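4. Washing woollens and knits

Applies to the Tolby 300 front loader. For the older top loader see section 7, different dial.

Before you start
Check the care label. Says dry clean only — stop, don't use this program. Empty pockets, do up zips, turn knits inside out. Heavy jumpers go in a mesh bag, one per bag.

1. Turn the dial to Wool/Delicate. Light goes green.
2. Press Temp until it shows 20. Leave it there.
3. Press Spin twice for low. Never use high on wool, it'll felt.
4. Load the drum no more than one third full. Don't stuff it.
5. Wool liquid in drawer 2. No powder, no softener.
6. Close the door till it clicks, press Start.

NOTE: the timer can jump a few minutes partway thru. Normal. It's weighing the load again.

CAUTION: don't open the door mid-cycle to add a sock. Water level sits above the seal on this program. Hold Pause, wait for the lock light to go off, then open.

Chunky knits, cable patterns and so on, hold a lot more water than they look like they would. Lift them out with both hands underneath. Hanging wet wool by the shoulders stretches it and it wont go back. 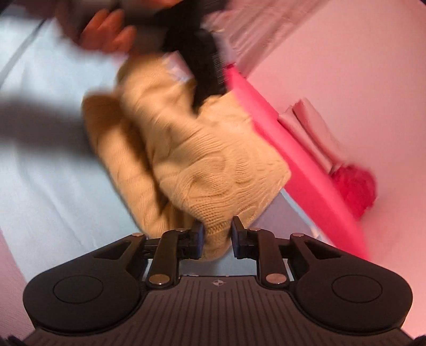 Can I put a wool jumper in with the towels?
Keep them apart. Towels shed lint and need a hotter wash, and the rubbing pills the wool.

Drying
7. Roll the garment in a dry towel, press, don't wring.
8. Lay flat on a rack, away from heaters and full sun. Pull cuffs and hem back to shape while damp.
9. Turn over once the top side feels dry.

CAUTION: no tumble drying, not even on Cool — unless the label says you can.

Error codes on this program
E2 — load out of balance. Pause, spread items out, restart. A single heavy jumper will do this, add a second one of similar colour.
E4 — drain blocked. Clean the filter (section 9) before running agian.

Replacement mesh bags are part no. 473, ask at any Vudero service counter.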